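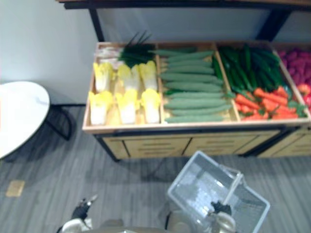

I get a lot of mail about the Setico shopping helper, so I'm putting my answers in one place. I've been renting one through Weltermont for my little produce shop in Billport, and I like it more than I thought I would! Its main job is basket work: it takes a clear plastic basket by the handle and carries it along the bins, past the halved napa cabbages, the cucumbers and the carrots, while I get on with other stuff.

Does it need special baskets?
Mine doesn't. I use the light see-through kind with one handle over the top. Heavy wire ones I haven't tried — ask before you buy a stack.

How long does the battery last?
I get 4 hours out of a charge, then it's 60 minutes on the dock (I have lunch).

Will it bruise my tomatoes?
It got two in the first week. I turned the grip setting down and they've been fine. Cucumbers were easy from day one.

Can it work on carpet?
Yep, I have gray carpet and it rolls along happily. Thick rugs are another story, so pick those up first.

What does it cost?
I pay $1000 a month with service included. Buying was more than I wanted to spend on a machine I'd never met.

Who do I call when it acts up?
The Weltermont help line, extension 3546. They open at 8 a.m. Have the serial number handy, it's on the back and it's tiny.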